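Section 6: Assembling the Mets table and fitting the backdrop

Before you start
Read the whole section through once. Assembly takes two people, as the top is too heavy for one person to turn over safely. Work on a carpet or a folded blanket so the face of the tabletop isn't marked.

You will need a cross-head screwdriver, the hex key from the fittings bag, a tape measure and a soft pencil. A power driver must not be used on the leg bolts.

Check the contents of the box against the packing slip. If anything is missing, contact Prekby spares and quote the number printed on the slip. Please don't take the table back to the shop part-built.

Fitting the legs
1. Lay the tabletop face down on the blanket.
2. Place a leg at each corner with the flat side facing outwards.
3. Push the bolts through the brackets and turn them by hand until they bite. Leave them loose for now.
4. Fit the cross rail between the two back legs. The rail has a small notch at one end, which goes to the left as you look from behind.
5. Tighten all the bolts with the hex key, a little at a time, working from corner to corner.
6. With one person at each end, turn the table over and stand it on its feet. Do not drag it.

Note: If the table rocks, loosen the bolts half a turn, press down on the top and tighten them again. The feet can also be screwed in or out to suit an uneven floor.

Caution: Keep fingers clear of the brackets while the rail is going on.

Hanging the backdrop
The Trullevier cloth is sold separately. It hangs from a rail on the wall behind the table and needs a clear width of 1815 mm. The top of the rail should sit 1150 mm above the tabletop.

1. Measure up from the tabletop and mark the wall in pencil at both ends.
2. Check for pipes and cables before drilling.
3. Fix the rail using plugs that suit your wall. Those supplied are for solid brick only.
4. Hook the cloth on from the middle outwards, keeping the hem level.
5. Leave the cloth to hang overnight. Most creases drop out on their own – any that are left can be steamed from the back.

Lettering is best added once the cloth is up. Lay the letters out on the floor first to get the spacing right, then start with the middle letter of each word and work towards the ends. Large cut-out letters in a pale colour read best against black.

Caution: Do not iron over the letters.

Setting out the tabletop
The top should be wiped and left to dry before anything goes on it. Keep small items towards the front edge, where they can be reached without leaning across. Tubes of cream or toothpaste with a flat cap can be stood upright on the cap; round-capped ones should be laid down.

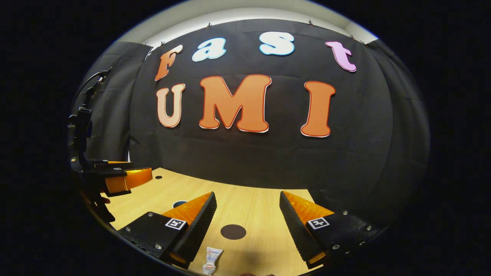

Anything with a cable should stand at one side, with the cable taken up and over so it doesn't trail across the working area. Leave the middle of the table free when you have finished for the day.

Marks and holes
Small dark spots in the surface are not always dirt. Try a damp cloth first, and if the spot stays, leave it alone. Scouring powder will take the finish off well before it shifts a mark in the wood. Open holes should be kept free of crumbs and dust with a dry brush. Do not fill them with wax.

Note: The finish can be renewed with up to 3 thin coats of clear oil. Rub each coat along the grain and wipe off what hasn't soaked in.

Spares and questions
Replacement bolts, feet and rail hooks are kept by Prekby spares. Ask for Inese Rozīte for table parts or Herman Osman for the cloth and rail. Instructions revised 11/7/21.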